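I own 19 cookbooks and a slow cooker the size of a birdbath, and I'd like to speak up for the one supper nobody photographs: beans on toast, made from dried beans.

Every recipe site I visit wants me to improve it. Plallia, where I get most of my weeknight ideas, lists 210 ways to cook a white bean, and by my reading most of them involve a preserved lemon. I don't have a preserved lemon. I have an onion, a bay leaf of uncertain age and a bag of beans that cost less than the parking. 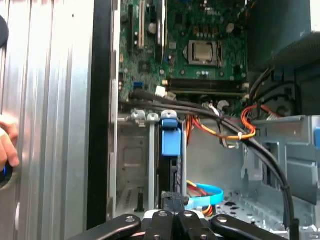
The case against dried beans is always time. You have to soak them, people say, in the voice they use for root canals. Soaking is water in a bowl while you sleep. I've done it with the flu. My neighbors will wait 29 minutes in line for a Flimetti sandwich — a decent sandwich, I'll admit, if you like your bread to fight back — and then tell me they can't spare the evening to boil something.
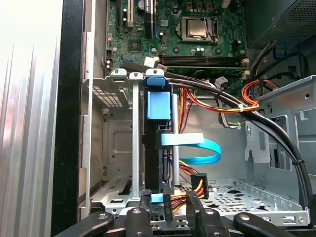

*Motherboard and processor inside an open desktop tower.*

Then there's salt. The old advice was to leave it out until the end or the skins would turn to leather. I salt the soaking water, I salt the pot, and my beans come out soft and taste like food. My grandmother would have objected, but she also boiled green beans from breakfast until noon.
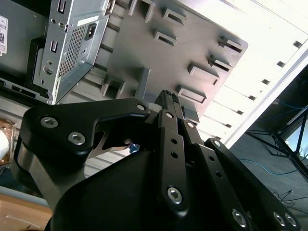 *By the Hondatico Kitchen Desk | Jun 12, 2018*

As for the toast, cut it thick and get it darker than you think is polite. Rub it with garlic if there's company. Spoon on the beans with plenty of their liquid, then olive oil, then pepper. Cheese is allowed. An egg is allowed too, though at that point you're making breakfast and should own up to it.

I'm told beans will be fashionable again by July, served in a small dish with a large price. Fine by me. I'll be at home with a full pot, eating the leftovers cold out of the fridge and putting off the pan.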